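Visit report: the Nilero board kit at Lauritsen, Grurkden
Friday, February 5, 2021

I went to Grurkden to look at the Nilero kit, which Lauritsen sells as an add-on for a robot arm you already own. It lets the arm pick up a pen or an eraser and work on an upright whiteboard. Our training centre has two arms that stand idle outside term, and we have been asked whether they could be used for demonstrations and for practice in contact tasks. Lauritsen's demo room is on the first floor above the workshop, and the visit lasted most of the morning.
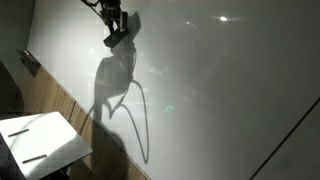
Reading time: 5 minutes

The kit comes in one case. It holds a set of finger pads for the gripper, a force sensor with its bracket, a rest for the tools, the cables, and a licence for the Nilero software. The arm, the gripper and the board are not included. The software runs on the Oda controller, a small box that Lauritsen also makes and sells separately. If you have an Oda already you can leave it off the order. We don't, so I have counted it in below.

Aisling Kavanagh showed me round and ran the demonstrations. She began with the set-up, which was sensible, as that is where our last purchase went wrong. You teach the arm the surface by touching it at 10 points. The software fits a plane through them and then keeps a map of where the board bulges or dips. She did this once at normal speed and once slowly so that I could take notes. The slow run was still shorter than I had expected, and I could follow the prompts on the screen without help.

Fixing the rest is less tidy. It has to be bolted down within reach of the arm, and any movement afterwards means teaching the pick-up positions again. Lauritsen use a base plate with a grid of holes. We have plain benches, so we would need to drill or buy something similar. The manual covers this in half a page and could say more.

The main job I had asked to see was wiping. The arm takes the eraser from the rest, moves to the board, presses until the sensor reads the set force, and works across in overlapping strokes. The force can be changed from the screen while it runs. Kavanagh set it too low on purpose on one pass and the eraser left faint marks behind. At the default it cleaned fresh marker well. Old marker was another matter — it took a second pass, and a patch near the edge of the board needed a third.

A smiley face in thin black marker served as the test drawing for part of the morning. Lauritsen have longer test patterns, including one with close parallel lines, but a simple face is quick to put up again and you can tell straight away if any of it has been missed.

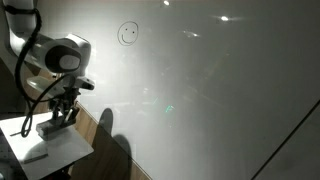

Another visitor, who had come over from a college, said the wiping was fine but that he would want to see it after a month of student use, with a worn eraser and a board nobody had looked after. He also asked who replaces the pads. Kavanagh answered that the pads are sold singly, that the eraser is an ordinary one from any office supplier, and that the software has a wear setting which moves the tool closer as the felt thins. The setting is changed by hand. He thought it ought to be automatic, and I agree with him.

I spent some time on the cables. The sensor adds a lead on the outside of the arm, and it needs enough slack for the wrist to turn. Too much slack and it can catch on the rest. The kit includes clips, and there is a drawing showing where they go for the common arms. Ours are not in it. Kavanagh said Lauritsen would work out the positions for us if we sent the model numbers and a photo of each arm in its usual place. I have done that today.

Drawing is handled in the same way as wiping, with a pen in place of the eraser. You load a line drawing, place it on a picture of the board on the screen, and press start. Straight lines were good. Small lettering was readable but wobbled where the arm changed direction. For teaching that may be useful, as students can try different speeds and see the result for themselves.

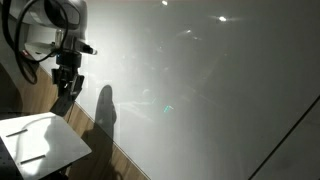

On safety, the kit does not change the rating of the arm. If yours needs a guard or a scanner now, it still does. The software has its own force limit, set at the factory, and going over it stops the arm and holds it where it is. I asked to see that happen. Kavanagh lowered the limit until an ordinary wiping pass set it off, and the stop was clean. Starting again takes a key press on the controller and a second one on the screen.

Prices as quoted to me, before tax:

Nilero kit with software licence: £1,212
Oda controller: £200
Spare set of finger pads: £127

The licence covers one arm. A second arm needs a second kit, with no discount for schools at present. Updates are free for the first year. After that there is a yearly charge, which Lauritsen had not fixed when I asked, and I would want it in writing before we order.

Delivery is the other point. The current batch is sold, and the next is due in June. That would give us the summer to drill the benches and write the exercises, so it suits us well enough.

My view is that we should ask for one kit and one Oda, and leave the second arm as it is. The wiping works, the set-up can be done by one person, and the force settings are open enough for students to learn from. Against it I would put the thin manual, the wear setting, and the rest, which really needs a better base than it is sold with.

Lauritsen will lend a kit for two weeks if we pay the carriage both ways. I have asked for the form and will pass it on when it comes.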